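4. Picking mixed items at the sorting table

This section is for the operators at the Kenham site who moved from hand sorting to the arm. The arm now does the picking. Your work is to prepare the table, to watch the first picks and to decide what the arm should leave alone. Koen Desmet is responsible for the settings; please do not change them without him.

4.1 Before the shift

1. Wipe the bowl and put it on the white table, within reach of the arm.
2. Lay out the test items with free space between them. Use hard and soft items together – the arm must learn to meet both.
3. Set the speed to 60 percent for the first 8 picks.
4. Stand behind the floor line and press Start on the Dukico panel.

CAUTION: Do not reach over the table while the light at the robot base is on. In the past we corrected items by hand at any moment. With the arm this is not allowed.

4.2 Checking the grip

Compare the side view with the view from the gripper.

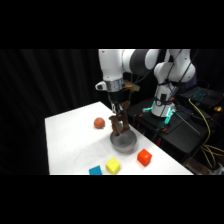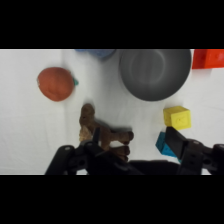

The blocks may stay on the table while another item is picked.
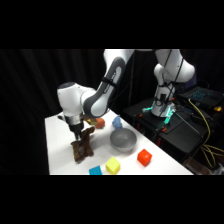
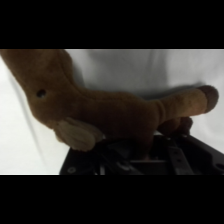

4.3 If an item is not held well

1. Press Pause. Wait until the arm stands still and the base light is off.
2. Turn the item so that a narrow part is between the fingers.
3. Press Resume. After 2 failed tries, put the item in the Heson tray and sort it by hand.
4. Write the item in the shift log.

NOTE: Hand sorting stays a part of the job. Ho-yin Tang reads the log every morning and plans the hand-sorting hours from it, so a missing line means that a colleague gets too little time.

NOTE: Finger pads are replaced after 400 picks. Order them from Michiels – the form is in the drawer under the panel.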